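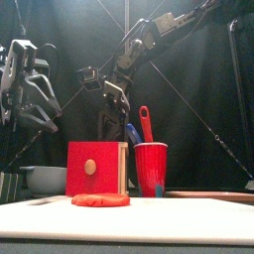
The little red box with the wooden knob, a red cup of utensils beside it, and a flattened round of orange-red play dough out front on the white board.

Craft Corner > Galleries > Play Dough Table

Print this page | E-mail to a friend

Play Dough, a Red Box and a Very Handy Cup

I have been meaning to put this gallery together ever since June, when Ysaline Besson wrote to ask how we set up the play dough table here at Vostbridge, and I kept telling her "soon, soon" while the kettle boiled and the washing up waited. Well, Ysaline, at last! It's a small setup and most of it could come out of anybody's kitchen, but I'm terribly fond of it, and so are the children who come by after lunch (and one or two of their grandfathers, Vidar Lundgren, I'm looking at you).

I'm a believer in the big white cutting board. Dough peels off it nicely, you can carry the whole mess to the sink in one trip, and the bright colors look so cheerful against it. We did try a cloth one year and I was still picking crumbs out of the weave at Christmas.
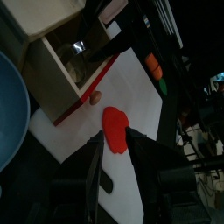 Reading time: 2 min

The drawer, pulled partly open, with a glass jar lying on its side in there. I love a jar with a good metal lid for this sort of thing, and I have a whole shelf of them at home, saved from pickles and jam. Over on the left you can just catch the rim of the big blue bowl. And there's the red piece again, lumpy edges and all. Please don't fuss over making the rounds perfect! Bendik Björklund's youngest makes them thick on one side and thin on the other, and they cut out just as well as mine do.

A few of you have asked about keeping dough soft, so I'll squeeze it in here. Ours goes into a closed jar the minute we're done, and if it has gone a bit stiff I knead in a drop or two of water and let it sit while I make coffee. Valtteri Hakala swears by a little cooking oil instead, and I have to admit his last batch was lovely.

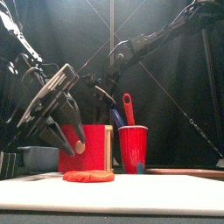

More from the Table

The red box from the front, with that pale strip of wood down the right edge and the round beige disk on its face, and the tall cup keeping it company with its red and blue handles poking out. There's a small patch of blue near the bottom of the cup, too, which I find rather sweet against all that red. If you have a set like this at home, do send me a picture, and tell me what you keep in your drawer.

12 comments | 72 shares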